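The Kitchen Counter Budget
What a small robotics shop learned about buying hand-held grippers before buying an arm

The most exciting line in Florwood's equipment plan this year is also one of the cheapest. It sits halfway down the spreadsheet, between shelving and a replacement label printer, and it says: hand grippers, 2 pairs.

Florwood is a small outfit that wants to teach robots to do dishes. The company had been saving for a robot arm, a good one, and the plan was to bolt it to a bench and start recording. Then somebody priced the bench, and the floor work under the bench, and the safety enclosure, and the months of an engineer's time it would take to get the whole thing moving through a stack of bowls at a decent pace. The arm is still on the plan! It has just moved down the page, and the grippers have moved up.

The idea is wonderfully simple. A person holds a gripper in each hand and does the chore with it, and the tool records what its fingers do and what they are reaching for. You can carry the pair into any home that will have you. The rooms come with their own light, their own clutter and their own odd mix of dishes, all of it already paid for by somebody else.

Start with the hours

Most first budgets begin with a price list. Florwood's began with a target: 1,000 usable recordings by the end of February. From there the team worked backward. How many can a person make before their wrists want a rest? How many get thrown out? How long does it take to drive across town, park, carry everything up the stairs and say hello to the dog?

Worked out that way, the number of grippers nearly chose itself. One pair in the field, one pair on the charger or on the repair bench. A third pair would have sat in its case most of the time, and the money did more good paying people to use the first one.

That was the biggest surprise for me as I read through the plan. Wages and travel take up the top of it, and the hardware is a fairly modest slice. If you are putting together a budget like this for the first time, fill in the people first and see what's left.

The small stuff adds up

Here is a line I love: $1,802 for "things that are not grippers." It covers finger pads, spare screws, cables, memory cards, chargers, padded cases, wipes and a rolling cart that fits in an elevator. Nothing on it is glamorous, and all of it gets used.

Pads deserve their own row. They are the part that meets the plate, and plates are hard on them. Grease, dish soap, a fork dragged the wrong way... Florwood budgets $200 a quarter for pads alone and orders them before the drawer looks low. Cables get the same treatment. A cable that has been pulled around the edge of a sink all week has earned its retirement.

Ask your supplier a few plain questions before you sign anything. Can you buy the pads separately? Can a finger be replaced without sending back the whole tool? Are the screws a common size? Who answers the phone when a unit quits in a stranger's kitchen at four in the afternoon?

Rent, borrow or buy

Orozco, a repair and rental shop that Florwood has leaned on for years, talked the team into renting one pair for a month before buying any. It was great advice. By the end of the month they had a list of what they liked, a longer list of what they wanted, and a firm opinion about weight. A tool that feels like nothing in the showroom can feel like a brick by mid-afternoon, and that matters a lot more than a half step up in camera quality.

Farnari, a catering supply house that is looking into automating its own dish room, went the other way and bought straight off. Its kitchens are all on one property, the shifts are long, and a rental would have cost more than the purchase before summer. Both choices make sense to me. Count the days the gear will really be in somebody's hands and the answer usually shows up.

Leave room in the storage row, too. Recordings are big, and they have to live somewhere, and then a copy of them has to live somewhere else. Florwood's first draft forgot the second copy.

A counter worth the drive

Scouting homes turned out to be the fun part of the planning. The team wanted real counters with real things on them: shiny steel that throws back the light, pink dishes with rounded edges, a bowl parked in the corner where two walls meet, a window behind it all. A busy marble-patterned surface is a bonus. You could spend a small fortune building that variety in a studio, or you could put gas in the van and pack the grippers with the blue pads. 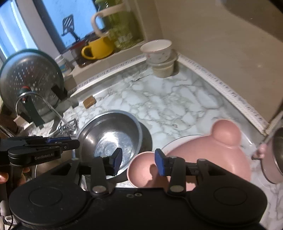
What comes next

Ollalberg is Florwood's name for the second phase, and it is where the arm finally gets its bench. The plan sets aside money for it in stages, with a pause after the kitchen work so the team can look at what they have and decide how much reach and how much speed they need to pay for. I hope they keep the grippers out on the road even after the arm arrives. There are a lot of kitchens left to visit, and the cart still has a free shelf for spare pads.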